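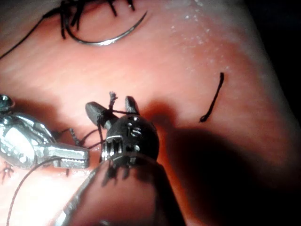

Odcombe Junior Science Club

Print this page | E-mail this page

April 2020
By the Junior Science Club team

Filed under: Your Body, Ages 7 to 11, Quick Reads

HOW DOES A CUT CLOSE UP?

You fell off your bike. Ouch. Knee is bleeding, somebody runs for the bandages, and a couple of weeks later there's just a pink mark. So who did the repairs?

You did! Well, your body did, while you were busy eating cereal and doing your spelling. Let's go through it. Quickly, there's a lot.

First, what is skin?

Skin is an organ. Same as your heart or your liver, only it's on the outside, and it's big. It has layers.

Top layer: the epidermis (say ep-i-DER-mis). Thin. The very outside of it is dead cells, packed flat like roof tiles. They flake off all day long and new ones come up from underneath.

Next layer: the dermis. Thicker. Blood vessels live in here, also nerves, sweat glands and the roots of your hairs. If a scrape bleeds, you've gone down as far as the dermis.

Under that: fat. Soft padding. Keeps you warm and takes some of the bump out of bumps.

Is it the same thickness all over? No way. Feel your eyelid (gently). Now feel your heel. Your eyelid skin is some of the thinnest you've got and your heel is some of the toughest.

Stage one: plug the leak

A cut opens up tiny blood vessels. Blood comes out. The first thing the vessels do is squeeze themselves narrow, so less blood gets through.

Then the platelets show up. These are little bits floating in your blood, way too small to see. Normally they're smooth and they slide along and don't bother anyone. When they bump into a broken vessel they change shape and get sticky. They stick to the hole and they stick to each other. Big pile of platelets = plug.

A plug on its own is kind of weak. So your blood also makes fibrin, long stringy stuff, like a net. The net traps red blood cells and more platelets, and now you have a clot. For a small cut all this takes a few minutes.

That's why grown-ups say to press on it. Pressing slows the blood down so the clot has a chance. Keep pressing, don't peek! Peeking can pull the clot right off and then you start over.

Stage two: clean up

The area goes red, puffy and warm. Looks bad. Mostly it isn't. Your body is sending extra blood, and riding in that blood are white blood cells.

White blood cells eat germs. Really eat them, they wrap around a germ and break it down inside. They also clear away dirt and dead bits of skin. This part goes on for a few days.

You can help here. Wash the cut with clean running water. Mild soap around it. Pat dry, cover it.

Stage three: build

While the clot dries out on top it turns hard and dark. Scab! The scab is a lid. Underneath it the building work is going on, and it's busy.

New skin cells creep in from the edges toward the middle. New blood vessels start growing, teeny ones. And other cells make collagen (KOL-uh-jen), which is a tough, ropey material that holds skin together. There's collagen all over your body, in your bones and in the tip of your nose too.

Why do scabs itch? Partly the healing skin is getting pulled a bit tighter, partly it's dry, and partly the body makes chemicals during healing that tickle the nerves. Don't pick. We know. Don't pick anyway. If you lift the lid early, the new cells under there can come off with it.

Stage four: tidy up

The scab falls off when it's ready. The new skin is pink or sometimes darker or lighter than the rest of you. Over months the body rearranges the collagen so it gets stronger. A deep cut you got in December might still be changing color now.

Sometimes a scar stays for good. Scar skin is a little different. No hair grows on it, usually, and it doesn't sweat.

What about stitches?

Some cuts are too wide or too deep to pull themselves together. The edges sit too far apart and the new cells would have a long trip. So a doctor or nurse brings the edges close and holds them there. Then your body does the same four stages, only across a much smaller gap.

The fancy word for a stitch is a suture (SOO-chur). The needle is often curved, like the silver one at the top of the page. A sewing needle is straight because you can get at both sides of a shirt. You can't get your hand behind your own skin! A curved needle dips in on one side of the cut and comes up on the other.

The thread comes in different colors. Black or blue is easy to spot when it's time to take the stitches out. Some threads never need taking out, they disolve inside the body by themselves.

Does it hurt? They numb the skin first. The numbing shot stings for a moment, and after that you'd mostly feel tugging. Stitches on a face can come out after just a few days. On a knee it's longer, because knees bend all the time.

Not every cut gets thread. Doctors also use:

- sticky paper strips, good for small straight cuts
- skin glue (a special medical kind, NEVER the craft box glue)
- staples, made for skin, quick to put in

Long ago

People have been sewing up wounds for thousands of years. They tried all sorts. Linen, silk, hair, plant fibers, even the stringy bits from animals. In some places people used big biting ants! Hold the ant next to the cut, it clamps its jaws over both edges, and the jaws stay put. Poor ant.

By 1441 surgeons in Europe were stitching with needle and thread, but they had no idea germs existed. No hand washing between patients. The needle might get a wipe on an apron. Lots of wounds went bad. It was only in the 1800s that doctors worked out that tiny living things were to blame, and started cleaning everything.

TRY IT: the banana cut

You need: one banana with the skin on, a plastic knife, sticky tape, and a grown-up nearby.

1. Make two cuts in the peel, same length. Not too deep.
2. Pull the edges of one cut together and tape across it with short strips. Leave the other cut open.
3. Put it on a plate and wait a day.
4. Look at both. Which one has gone browner and wider?

A banana can't heal, it's been picked. But you can see how an open gap dries out and how a closed one is more protected. Draw both in your notebook. Then don't eat it, it's been sitting around.

Our Flultach branch did this with oranges and said it was messy. Pimentel branch wants to try it with a pepper. Tell us how that goes.

When to get a grown-up right away

- the bleeding won't stop after 10 minutes of pressing
- the cut is deep or the edges gape open
- there's something stuck in it (leave it in, don't pull)
- an animal or a person bit you
- it was something rusty or really dirty
- later on it gets more red, more sore, hot, or there's yellow goo

Not sure? Tell somebody. Always fine to tell somebody.

Words to keep

Clot: a thick lump of blood that blocks a leak.
Collagen: tough stuff that holds skin together.
Dermis: the layer with the blood vessels and nerves.
Fibrin: the net in the clot.
Platelet: sticky bit of blood, first on the job.
Suture: a stitch.

Your questions

We got 164 question cards for this topic, wow, can't do them all. A few.

Can you run out of skin? No. It keeps making more your whole life.

Why do paper cuts hurt so much? Fingertips are crammed with nerves. And a paper cut is shallow so it might not bleed much, which leaves those nerves out in the open air.

Do fish get scabs? Not like ours. A scab needs to dry and a fish is, you know, in the water. They have slimey mucus that covers the spot, and new skin cells slide over it fast.

Do plants heal? Sort of! A tree can't mend the hurt wood. It grows new wood around the edges until the wound is sealed in. Look for round lumpy rings on a trunk where a branch used to be.

Is it OK to let a cut "breathe"? Small ones do better covered and a little moist. Change the bandage every day, or when it gets wet or dirty.

Next up in the Akico worksheet pack: bruises, and why they go green.

Print this page | E-mail this page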